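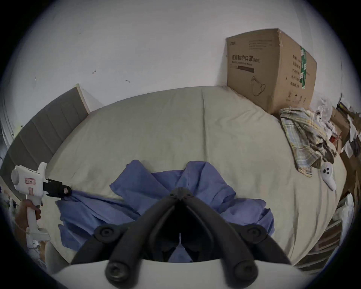
Room turnover at Poseck: progress to August

By Tuva Torvik
August
4 comments

The short version for Rullmont: the bedroom is still being used as a stockroom, and I don't think the current plan gets us out of it. The grant line was 3,000 for clearing and refitting. We have spent 2,000 and the bed is still where boxes go.

What was promised in the spring was a guest room with a made-up bed, one shelving unit for linens and nothing stored on the mattress. The bed and the white shelving are in. The headboard is the gray upholstered one with the light wood strip along the top, and I have no complaint about it. The walls were supposed to be touched up. There are still small dark scuffs on the white behind the bed, and Þórarinn Ravn's invoice lists that wall as finished. I have asked him which wall he means.

The supplies are the larger problem. A big brown carton printed "Medical Protective Mask" and N95 is sitting on the far corner of the bed against the wall. The shelf area on that side is a pile of cardboard boxes, paper and plastic bags. Anathi Shezi's list says 16 cartons were to go to the Van der Merwe unit and 13 have gone. I accept the number. I don't accept that it amounts to "nearly done," which is how it was put in the last update, when what remains is the awkward stuff with no home.

Bedding: the fitted sheet is on. The plaid cloth was left crumpled over one side, and I can't tell from the inventory whether it counts as a throw or is meant for the donation bag. Aarti Rawat is checking.
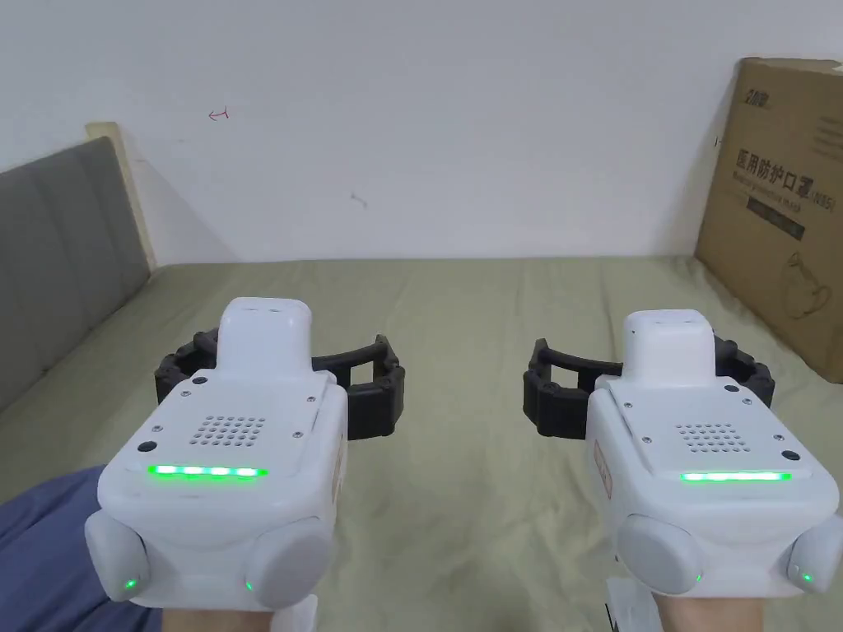

The bed with its plain green sheet, white wall beyond.

Ovodel have offered a second shelving unit at cost. I would say no for now. We filled the first one without deciding what belonged on it, and I expect the second would go the same way.

Before any more money is released I would like the following settled:

- the remaining cartons moved, or a written decision to keep them
- the wall painted or the charge taken off
- one person named for the shelves (Liv Solberg has said she might)

Next report when the cartons are out. I am not putting a month on it.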